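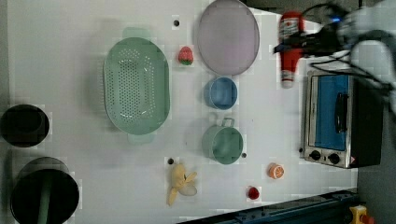

A pale green colander, a toy strawberry and a round plate on a white tabletop.

Remembering Father Balico

The memorial service for Father Balico was held at St. Brendan's on 18 June 2023, and the church was full before the first hymn. Chairs were set up in the hall and the side doors were left open so that people on the lawn could hear. Several of you who could not travel asked for an account of the day, so this item is longer than usual.

Father Balico served this parish for 42 years. He came as a young assistant priest and expected to stay until a permanent one was found. The diocese took its time, and when a name was finally put forward it was his. He turned down two later moves, one of them to a much larger church in the city. He told the parish council that he had only just learned everyone's names.

The service followed the order he left in his desk. He had asked for three hymns, one reading from Micah, one from Matthew 25, and no eulogy. The family kept to the first parts and gave way on the last. Ezequiel Cuesta spoke for 12 minutes, which was the limit his sister had set for him.

Ezequiel first met Father Balico at fifteen, when he was sleeping at the bus station on Oosthuizen Street. He said he was not asked any questions that night. He was given soup and a cot in the parish office, and in the morning he was given a broom. The questions came weeks later, when he was ready for them. He went on to finish school and now runs the evening shelter that opened in the old convent building. He said that people often describe Father Balico as gentle, and that this is only partly right. He could be very sharp with landlords, with the county, and with anyone who talked about the poor as if they were not in the room.

There was laughter too. Ezequiel told the story of the Easter vigil when the fire would not light and Father Balico, after nine matches, announced that the Resurrection would proceed regardless. He also mentioned the singing. Father Balico loved to sing and could not hold a tune, and for years the choir director placed him as far from the microphone as the sanctuary allowed.

Rabbi Wultora from the congregation across the river read Psalm 15 in Hebrew and then in English. The two of them had met for breakfast every other week for most of their working lives, and they argued through nearly all of those breakfasts. The rabbi said he had already caught himself saving up points for the next one.

During the offertory the book of names was carried forward. Father Balico started it in his second year here. It lists each person from the neighborhood who died without family to bury them, and he said a full funeral Mass for every one. The book holds 1146 names, the last of them entered in his own handwriting this spring. His own name will not be added, as he was clear that the book was for those who had no one. Father Ultik will continue the practice and would be glad to hear from anyone willing to attend these funerals. They are usually held at 10 in the morning, and often there are only two or three people in the pews. Even one more makes a difference to the singing.

Burial was private. He was laid next to his parents, as he wished, and the stone will carry his name, his dates, and the words "Do justly."

A few practical matters:

The collection at the service goes to the evening shelter. Gifts can still be left in the parish office or placed in the regular basket in an envelope marked "Shelter."

We printed too few programs and ran out early. Another 100 copies are on the table in the back of the church. Please take one per household until we see how far they go.

His books have been left to the parish. Most are theology and church history, with a good many detective novels. They will be shelved in the hall once they have been sorted, and anyone may borrow them. He wrote in the margins, so please do not erase anything.

The family has asked for written memories, short or long, which will be bound and kept in the parish library. Handwritten pages are fine. Please sign them and add the year you first came to St. Brendan's if you remember it.

The Matthew 25 study group that he led will go on meeting in the hall, with Ezequiel leading the first sessions. The group had reached verse 35 and will pick up from there.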